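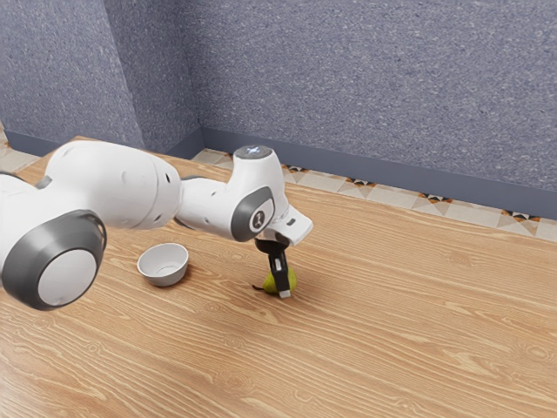

Getting a pear into a bowl: tips from our robot club

I help out at the Lanlow after-school club, and our simulated kitchen job this term is a simple one: pick up the pear, put it in the bowl. Simple to say! Try these if your lot are doing the same.

Come straight down on the fruit, and slow up for the last bit. Tiruwork Asfaw had her group save every run, all 147 of them, and the rushed ones were the worst.

Check the view from straight overhead before you close the fingers — you want one either side

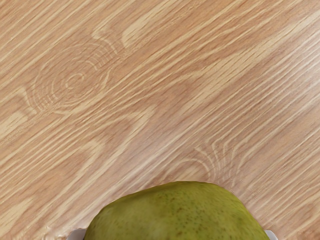

and the pear sitting squarely between them, or it'll roll when you squeeze. Pinch nearer the narrow end if you can. We set the grip at 35 and left it there.

Lower it to the rim before letting go.
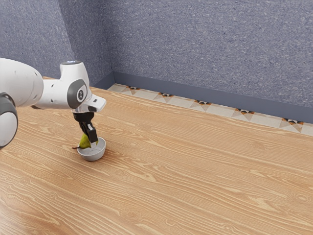 Picture: Eldana Beyene, Lanlow robot club

Then lift straight up and save your settings under a name you'll remember (ours was Kemeys, don't ask).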